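Kanongate rental, fall safety walk-through
Date of visit: 23/10/2024
Weather: drizzle all morning, which was handy for the gutters

I do this twice a year, once in June and once before the heating goes on. The boxes are the same as ever, and my comments are underneath, a bit longer than they need to be (sorry, I like typing these up with a coffee).

OUTSIDE

Front steps and handrail - OK
Rail is solid now! In June it wiggled if you leaned on it. The new bolts have held up fine and I put my whole weight on it to be sure.

Gutters and downspouts - NEEDS WORK
The back corner is dripping right where people walk to the trash cans. That's going to be a skating rink by the first frost. I cleared what I could reach from the short ladder and it still drips, so I think the joint has gone.

Porch light - OK
Comes on at dusk, goes off when it should. Took me three tries to get the timer right last time and I am not touching it again.

Walkway - OK, KEEP AN EYE ON IT
One slab has lifted near the gate. You could catch a toe on it in the dark. I've sprayed a white line on the edge for now.

KITCHEN

Smoke alarm - OK
Loud as ever. New battery in anyway.

Fire extinguisher - REPLACE
Needle is barely in the green and the tag is so faded I can't read the date. It's the old Moser one that came with the place. I'd sooner buy a new one than argue with it.

Range and hood - OK
Burners all light on the first click. The filter was disgusting, so it's been through the dishwasher twice.

Outlets near the sink - OK
Test button trips both of them, reset works. I had to move the toaster to get at the second one and found a fork back there.

BASEMENT

Stairs - NEEDS WORK
The third tread creaks and gives a little. I've got a Doker bracket set left over from the shed, so I'll try that first.

Carbon monoxide alarm - OK
Tested, beeped, scared me half to death.

Water heater - OK
No rust, no puddle, and the relief valve pipe points down at the floor like it's supposed to. I turned the thermostat down a hair while I was there.

Space heater - FAIL
The plug is brown on one side. It's a 900 watt thing and I don't want it in the house at all, so it's in my trunk now.
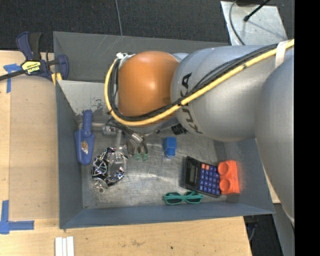

Shelving - NEEDS WORK
The tall Rondport unit still isn't fixed to the wall. All the paint cans are on the top shelf too, so I moved the heavy ones down. Two straps should do it - I'll bring the drill next time.

Sump pump - OK
Poured a bucket in, it kicked on right away.

TO DO BEFORE THE HEAT GOES ON

Call about the gutter joint
New extinguisher for the kitchen
Bracket on the third stair
Straps for the shelves
Get a price on relaying the walkway. Last quote was $2,000 and I laughed, but I may have to stop laughing.

Furnace filter I forgot completely. Adding it here so I don't forget it again - the size is written on the inside of the cabinet door.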